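Fultitz Snack Shelf - README

Contents of the folder
Photographs and notes of small packed snacks in a clear stepped stand, on a table, with a tray beside it. The set was put together for people who study how packed food is stored and shown on a shelf: shop layout, package reading, small stock lists.

Number of photographs: 3357
Number of sessions: 50
Notes written by: Deming Wan
Version: 2

Why a snack shelf
Most collections of grocery pictures which I could find show each package alone, from the front, with a clean background. In a real snack corner the packages lie on their side, lean on each other, or show you only the barcode. I wanted a set where these ordinary positions are present. For this reason I did not turn the items to face the viewer before a session.

The stand and the tray
The stand is clear acrylic, with steps and with vertical dividers between the compartments. It is placed diagonally on the table in part of the sessions and straight in the others. The position is written in the notes of each session, in the column "stand_angle", with only two values: straight or diagonal.

The tray is plain, cream-coloured, with rounded corners. At the start of a session it is empty. During the session the items are moved one by one from the stand to the tray, and the order is written down. When an item did not fit, the note says "left on stand".
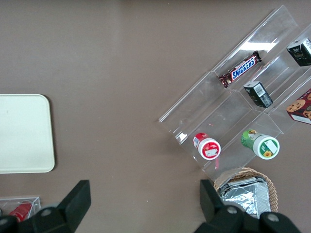
Stand in diagonal position, tray empty. Snickers bar, boxes and canisters in their compartments.

The items
We use four groups: bars, boxes, canisters, and bags. A chocolate bar such as the Snickers belongs to bars, also when it is the short size. A cookie box belongs to boxes. Canisters are always in the group "canister", standing or lying, and a separate column says which of the two. Bags were added in May and are present only in the later sessions.

For the small black boxes please be careful. They look similar to each other, and if only the barcode side is visible we write "box, black" and no product name. I prefer an incomplete label to a wrong one.

Names of the sub-folders
privari - sessions with daylight from the window
vodov - sessions with the ceiling lamp
ye - mixed light, mostly late afternoon

The names have no meaning, they were the names of our shelves in the storage room and they stayed.

Known problems
- Acrylic gives reflections. In 40 photographs the bright spot covers a part of a label. They are listed in glare.txt and I did not remove them.
- Through the clear panels you see the table and sometimes the edge of another package. Outlines drawn by hand follow the visible part of the item only.
- Items at the side are often cut. They are labelled if the group can be recognised, otherwise they have the label "unknown".
- One Tuesday session has no tray notes. The sheet was lost.

How to cite
Please write "Fultitz Snack Shelf, version 2" and the name of the sub-folder which you used. Corrections of labels are welcome - send the session number, the old label and the new label in one line.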